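Ticket 419
Product: Sodlow countertop water filter (two-stage)
Category: Flow rate / slow dispensing
Status: Open – waiting on manufacturer
Opened: 2020-10-26

Summary

Flow from the filter spout has dropped to a trickle. A two-liter jug that used to fill while I rinsed a plate now takes long enough that I walk away and forget it. The cartridge is not old. The app says it has 60 percent of its life left, and I have my doubts about that number, which I'll get to.

Reported setup

Filter sits to the side of the sink and connects to the faucet with the supplied diverter and hose. Cold water only. City water, medium hard. Cartridges are the Leder brand ones sold as the approved replacement, bought from Momside, the online shop that also sold me the unit. The first cartridge went in last May and behaved fine. The current one is the second.

What support told me first

The first reply said to replace the cartridge. I asked how a cartridge with 60 percent left could be used up. The second reply said the percentage is "an estimate based on typical use." So the app doesn't measure anything. It runs a timer from the day you press the button. I would call that a calendar with a picture of a water drop on it.

I was then told to buy a new cartridge anyway "to rule it out." I'm not ruling anything out with my own money until the free things have been tried. The log of the free things follows.
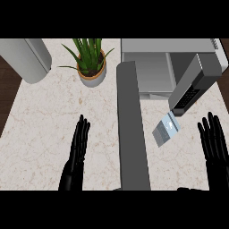

Step 1. Faucet without the filter

Unscrewed the diverter and ran the cold tap wide open. Strong, steady flow. House pressure is fine and so is the faucet. The support script asks you to check this three separate times, in slightly different words each time, so I am stating it clearly: the faucet is fine.

Step 2. Aerator and diverter

The diverter has a small mesh screen inside, under the rubber washer. The manual doesn't mention it. There was some grit on it, light brown, enough to feel between two fingers. Rinsed it under the tap, soaked it in white vinegar for 10 minutes, rinsed it again, put it back.

Result: slightly better flow, or I wanted it to be. Timed it against a measuring cup and the difference was too small to take seriously.

Step 3. Hose

Took the inlet hose off at both ends and blew through it. No blockage. Checked for a kink where it bends behind the unit. There was a soft bend but it springs back. Turned the unit so that the hose runs straighter. No change.

I had some hope for this one. A forum post on the Yakubu home repair board swore that the hose is "always" the problem. One person saying always, with four people thanking them, none of whom came back to say whether it worked.

Step 4. Housing without a cartridge

Support did not suggest this and didn't seem pleased that I'd done it. Took the cartridge out, closed the housing empty, and opened the tap slowly. Full flow out of the spout, strong enough to splash.

That clears the housing, the spout and the outlet check valve in one go. Whatever is holding the water back is in the cartridge or in the way the cartridge seats.

Step 5. Seating and O-rings

Pulled the two O-rings off the cartridge neck. Both look good – no nicks, no flat spots. Wiped them, put a bit of food-safe silicone grease on each, pushed the cartridge home until it clicked. No change in flow.

I did notice that this cartridge clicks sooner than I remember the first one doing. I can't prove it. I threw the first one out, as instructed by the app.

Step 6. Air lock

The manual says that trapped air can slow the flow and that the unit should be turned upside down and tapped. Did this over the sink with the water running. A few bubbles came out, then nothing. Flow the same as before.

I don't much believe in the air lock theory for a filter that has been in daily use for weeks. Any air would have had plenty of chances to leave. But it's done, so please don't send me that page again.

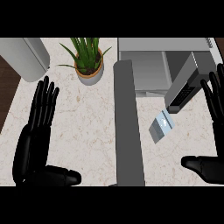
Where this stands

The restriction is in the cartridge. I accept that support said "cartridge" in the first reply. They said it for the wrong reason, though, and it matters, as the fix on offer is to sell me another one of the same.

Two explanations are left as far as I can see. Either the sediment layer has clogged early from grit in the line, in which case the advertised life is badly optimistic for anyone on older pipes, or there is something off with this cartridge. The clogging theory is the duller one and probably more likely, given what was on the diverter screen. Taste hasn't changed, for what that's worth. I don't think it's worth a lot.

Questions still unanswered

Is there a rated flow for a new cartridge, in any unit at all? The box says "fast."

Does the batch code printed on the cartridge collar mean anything to anyone? I've sent it twice.

Can a sediment pre-filter go on the inlet side without voiding the warranty? The warranty page says "unauthorized accessories" and doesn't list the authorized ones.

Next action

Momside has offered to ship a replacement cartridge at no charge if I return this one. Agreed to that. When it arrives I'll time the flow on the first day with the same measuring cup, and again after two weeks, and post both results on this ticket. Please leave it open until then. The last one I filed was closed automatically as "resolved by customer" while I was still waiting for a reply.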